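Elside Shared Workroom -- Frequently Asked Questions

Last updated: Feb 6, 2024

Please read this page before you write to us. Most of the questions we receive by e-mail are answered in it. If yours is missing, Dinesh Goel at the front desk will be glad to help.

Who can rent a table?

Any person over 18 can rent a table at Elside. You do not need to have a company. Many of our members are students, or people who repair things at home and have no space for it. We ask only that you show a document with your photo at the first visit.

How do I book?

You can book on our website or at the front desk. Choose the table, the day and the hours, and you will receive a message with your door code. The code works from ten minutes before your booking begins. A booking cannot be shorter than one hour.

What is the Saver pass?

The Saver pass gives you 100 hours, which you can use in any month you like. The hours do not expire. It is cheaper than paying each time, but it cannot be returned for money after you have used the first hour. Two people from the same family may use one pass, if both names are written on it.

Which rooms do you have?

We have two rooms with tables, 116 and 203. Room 116 is on the street level and has a wide door, so it is better for heavy things. Room 203 is more quiet. There is an elevator, but it is small, and a large box may not fit in it. 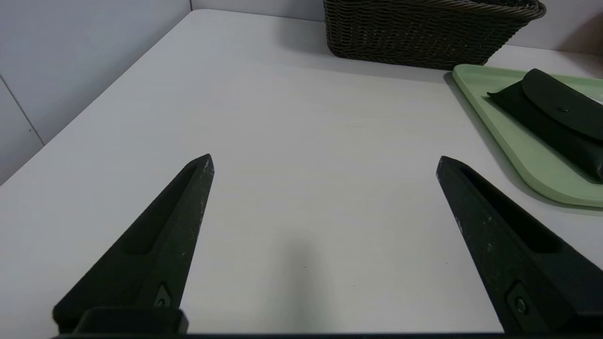 Can I leave my things overnight?

Yes, if you rent a shelf. Shelves are in the corridor behind room 116 and they have a lock. Things which are left on a table after the booking ends are moved to the front desk, and we keep them for four weeks. Please write your name on everything -- also on the small boxes.

How should I leave the table?

Wipe the table with the gray cloth and the spray from the shelf near the sink. Do not use acetone, as it makes the surface dull and we cannot repair this. If there was already a mark when you came, tell us at the beginning of your booking, so you will not be asked to pay for it.
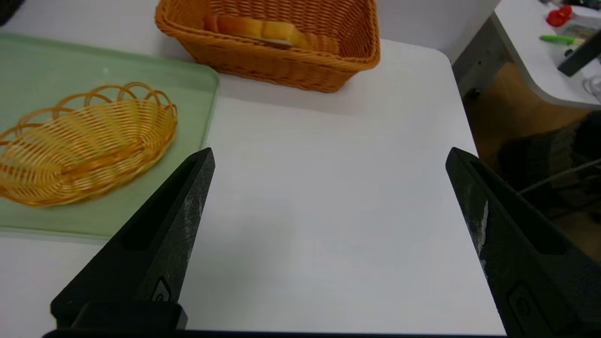
White tabletop at Elside.

Can I cancel or change my booking?

You can change it without a fee until the evening before. On the same day we keep half of the price. If you are sick, write to Lihua Lu, who takes care of the bookings, and she will usually find another time for you.

Is there parking?

There are a few places in the yard, but they are for unloading only. The nearest public parking is on Herrero Street. If you come by bus, get off at Iltholm and walk back toward the bridge.

Can I bring food?

Coffee and water with a lid are fine. For lunch please use the kitchen -- it is open to all members and has a microwave.

Will the prices change?

The present prices are valid until May. Members with a pass will get an e-mail before any change.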